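Pondmont发布Kokness第5版 面向桌面操作任务的感知与规划软件全面更新

供即时发布
Wodstead，10/04/2023

Pondmont今日宣布，其机械臂控制软件Kokness第5版正式向全部授权用户开放下载。新版本重写了多视角感知模块与运动规划模块之间的接口，更换了任务记录格式，并首次将回放与比对工具纳入标准安装包。Pondmont与系统集成企业Huet共同完成了本版本的验证工作，验证地点设在Pondmont位于Wodstead的实验室。

Kokness面向在桌面尺度上开展抓取、放置、推移及开合类任务的研究机构与工程团队。软件运行于用户自备的工作站，不依赖特定型号的机械臂。用户可以通过设备描述文件接入不同结构的机械臂与末端执行器，并在同一套任务脚本下进行调试。自上一版本发布以来，用户反馈集中于遮挡条件下的物体定位、规划结果的可重复性，以及不同设备之间记录数据难以对照的问题。第5版的开发计划即据此拟定。

一、感知模块

在以往版本中，每台相机独立输出物体位姿，由上层程序决定采信哪一路结果。当机械臂的连杆进入某一视角并遮住目标时，该视角的输出会出现跳变，上层程序往往需要编写大量判断语句加以处理。有用户向Pondmont提交的脚本中，处理此类跳变的代码超过了任务逻辑本身。

第5版在感知模块内部建立统一的场景状态。各路相机的观测连同时间戳一并送入，由模块计算每一物体的位姿估计及其不确定度。机械臂自身的几何模型参与计算：软件根据关节读数推算各连杆在每一视角中所占的区域，凡落入该区域的像素不再用于物体定位。物体被完全遮挡时，其位姿保持上一次有效估计，不确定度随时间逐步放大，直至重新被某一视角观测到，或达到用户设定的上限。达到上限后，该物体在场景状态中标记为“待确认”，规划模块不会以其为抓取目标。

半透明与高反光物体仍是视觉定位的难点。第5版对此类物体采用单独的处理流程，允许用户在物体库中标注材质类别，并据此调整深度数据的权重。对于标注为半透明的物体，软件优先使用轮廓信息；对于标注为高反光的物体，软件对深度缺失区域不作插补。Pondmont提示用户，材质类别标注错误会明显影响定位结果，更新物体库后应重新运行自检程序。

相机标定流程亦有调整。用户可在不拆除现有布置的情况下，由机械臂末端携带标定板依次到达若干位置，软件自动采集数据并求解各相机相对于机械臂基座的位姿。标定完成后，软件输出残差报告，并在日常运行中持续监测标定是否漂移。一旦监测到漂移超出阈值，操作界面将给出提示，任务不会自动中止，是否继续由操作人员决定。

二、运动规划

规划模块是本次更新中改动最多的部分。第4版及更早版本采用随机采样方法，同一任务在相同初始条件下多次运行，所得轨迹可能存在明显差异。这一特性在演示中影响有限，但给需要逐次比对结果的研究工作带来困难。

第5版引入可固定的随机种子，并将种子、场景状态快照与规划参数一同写入任务记录。用户以相同记录重新发起规划时，在同一软件版本与同一硬件平台上将得到一致的轨迹。规划完成后，轨迹经过平滑处理，再交由伺服层执行。伺服层的控制频率为1,000赫兹，与规划模块运行于相互隔离的进程，规划模块重启不会影响伺服层对当前位置的保持。

在碰撞检测方面，新版本支持对体积较大、形状规整的物体使用简化包络，对较小物体保留网格模型。带有把手、边沿或开口的物体可由用户分段定义，例如将杯体与杯柄作为两个部件处理，分别设定允许接触的条件。夹持成功后，被夹物体的几何模型会附着于末端执行器，参与后续路径的碰撞检测，直至软件确认其已放下。

线缆管理问题首次写入产品文档。末端执行器的外置线缆在大幅度腕部旋转时可能受到牵拉，也可能扫过台面上的物体。第5版允许用户为腕部关节设定累计转角上限，规划模块在搜索路径时会避开超出上限的解。该功能不对线缆进行物理仿真，上限数值需由用户根据自身布线情况确定。

三、感知与规划之间的接口

以往版本中，规划模块在任务开始时读取一次场景信息，此后不再更新，除非任务脚本主动要求。第5版改为订阅方式：规划模块持续接收场景状态的变化，并判断变化是否影响尚未执行的轨迹。影响较小时，仅对末段进行局部修正；影响较大时，机械臂减速停止，重新规划。从感知模块发布场景状态到规划模块完成影响判断，设计时限为8毫秒，超时事件会被写入日志。

接口的消息定义已随文档公开。用户如已有自行开发的识别程序，可按照该定义发布场景状态，无须使用Kokness自带的感知模块。反之，用户亦可只使用感知模块，将输出接入其他规划软件。Pondmont承诺在第5版的整个维护周期内保持该接口向后兼容，新增字段均为可选字段。

任务脚本的编写方式基本不变。原有脚本中用于处理位姿跳变的判断语句在新版本中仍可运行，但多数情况下已无必要。安装包附带迁移检查工具，可扫描旧脚本并列出建议删除或改写的部分。该工具只生成报告，不修改用户文件。

四、任务记录与回放

第5版采用新的任务记录格式，将各路相机图像、关节读数、末端执行器状态、场景状态及操作人员备注统一存放，并以同一时钟标注时间。对于没有硬件同步功能的相机，软件估算其曝光时刻与工作站时钟之间的偏移，将估算值及其置信程度写入文件头。使用者在分析数据时，可据此判断某一时刻的图像与关节读数是否足以相互印证。

随附的回放工具可并排显示多段记录，并按任务阶段而非绝对时间对齐。阶段的划分来自任务脚本中的标记，也可由用户在回放时手动调整。两段记录的场景状态可以直接比较，差异较大的物体会在列表中排在前面。比对结果能够导出为文本文件，便于纳入版本管理。

旧格式记录可以转换为新格式。由于旧格式未保存随机种子，转换后的记录可供回放和比对，不能用于重新生成一致的轨迹。转换过程保留原文件。Huet在验证期间对转换工具进行了独立检查，并就时间戳缺失的处理方式提出修改意见，相关修改已并入正式版本。

记录中可能包含实验室环境的图像。新版本增加了区域屏蔽功能，用户可在写入磁盘之前对指定画面区域进行遮盖。屏蔽为不可逆操作，软件会在首次启用时要求确认。

五、安全与权限

Kokness不能替代机械臂厂商提供的安全功能，也不能替代现场的急停装置。第5版沿用这一原则，并在安装过程中要求用户确认急停回路独立于工作站。软件层面的速度与力矩限制只在厂商安全功能允许的范围内进一步收紧，任何配置均不能将其放宽。

权限管理分为查看、操作与配置三级。任务运行期间，配置级权限自动锁定，修改设备描述文件、标定结果或碰撞包络须先停止任务。所有权限变更与配置修改均写入审计日志。对于多人共用同一套设备的实验室，日志可按使用者分别导出。

六、验证情况

第5版的回归测试集包含3,000段任务记录，涵盖抓取、放置、堆叠、推移、开合及移交等类别。每次提交代码后，测试系统以固定种子重新规划，并与基准轨迹逐一比对。凡出现差异的记录，须由开发人员说明原因后方可合入。该测试集中的部分记录将随安装包提供，供用户检查本地安装是否正常。

Clémence Mallet负责Kokness的开发工作。她表示：“这一版的工作重点在于让结果能够复查。一次抓取为什么失败，过去常常要靠操作人员回忆当时的情形。我们希望这些信息都能在记录中找到，包括当时软件认为杯子在哪里，以及它有多大把握。”

她同时指出，软件对遮挡的处理存在明确边界。“目标在所有视角中都被挡住时，我们给出的只是一个逐渐失效的推测。文档对此作了详细说明，请用户在设定上限之前仔细阅读。”

Huet承担了跨设备一致性的测试。测试人员使用同一任务脚本，在结构不同的机械臂上执行同类任务，检查场景状态、阶段标记与日志是否能够对应。测试中发现，末端执行器的开合行程差异会使部分阶段标记提前触发。正式版本已将触发条件由指令值改为实测值，设备描述文件相应增加了行程字段。未填写该字段的旧描述文件仍可加载，软件会在启动时给出警告。

验证任务以家庭厨房中常见的物品关系为蓝本，在白色台面上使用玩具食物、盘子、碗等物件布置。物件大小不一，颜色与轮廓差异较大，既有带把手的容器，也有形状不规则的玩具水果，适合检验物体库中分段定义与材质标注的效果。台面布置可保存为模板，操作人员依照模板复位后，软件将当前场景状态与模板比较，并列出偏差超出容许范围的物件。

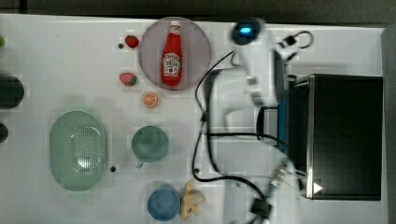
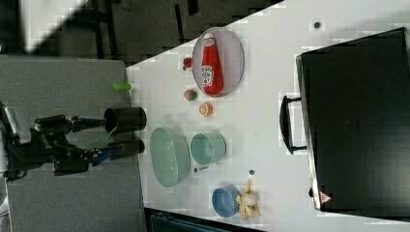 Solène Langlois则认为，固定种子和统一时钟对于日常工作的意义，要大于规划速度上的任何改进。她说，以前两套设备跑同一个任务，记录放在一起很难看出差别究竟来自识别、规划还是执行，如今至少可以逐段排查。不过她也提到，新的记录格式对磁盘写入速度要求较高，小型团队在升级之前应当先核对自己的存储条件；她还希望后续版本能够允许用户在记录时降低部分相机的图像质量，而不影响其余各路。

Pondmont已将分路设定图像质量的需求列入后续开发计划，并将在产品文档的存储章节中补充不同相机配置下的写入速度测试方法。

七、已知限制

第5版在下列情形中存在已知限制，用户在制定实验方案时应予以考虑。

柔性物体，包括布料、薄膜及软管，目前仅能以近似包络参与碰撞检测，不提供形变估计。

液体及散装颗粒不在物体库支持范围之内。

外形相同的多个物体彼此靠近时，若在遮挡期间发生位置交换，软件可能无法正确维持各自的编号。

铰接物体的开合角度可以估计，但需要用户事先提供转轴位置。转轴位置未知的柜门、盖板等，应先通过示教工具建立模型。

在同一工作站上同时运行用户自有的大型识别模型时，感知模块与规划模块之间的时限可能无法保证。Pondmont建议将此类模型部署于独立的计算设备，并通过公开接口发布场景状态。

八、获取方式与技术支持

持有有效授权的用户可即日起通过Pondmont用户中心下载Kokness第5版。安装程序会保留第4版的配置文件，两个版本可安装于同一工作站，但不能同时连接同一机械臂。升级前应备份设备描述文件、物体库及标定结果。

第4版将继续获得安全更新，直至8月底。此后Pondmont不再为第4版提供功能修复，旧版文档仍可在线查阅。

教学与非营利研究用途的授权条件维持不变。由Huet负责实施的用户，可向Huet的项目联系人申请协助迁移；其他用户可通过用户中心提交迁移检查报告，由Pondmont技术支持部门给出建议。提交报告时，请勿附带未经屏蔽处理的图像记录。

本次发布同步更新的文档包括安装指南、接口定义、物体库编写规范、任务记录格式说明及标定操作手册。设备描述文件的示例已按照新增字段重新整理。文档中的勘误可通过用户中心提交，经确认后将在下一次文档修订中列明。

关于Pondmont

Pondmont从事机械臂感知、规划与数据工具的开发，在Wodstead设有实验室，产品主要供高等院校、研究机构及工业研发部门使用。

关于Huet

Huet提供自动化系统集成与测试服务，业务包括设备选型、现场部署、软件验证及人员培训。

媒体垂询

Pondmont传播事务部
采访申请、图片使用许可及技术背景资料，请通过Pondmont网站新闻中心页面提交。引用本新闻稿时，请注明软件的完整名称及版本。

前瞻性说明

本新闻稿中涉及后续版本功能及开发计划的内容，反映Pondmont在发布之日的预期，可能根据技术评估与用户需求作出调整。软件的实际功能以相应版本的正式文档为准。

（完）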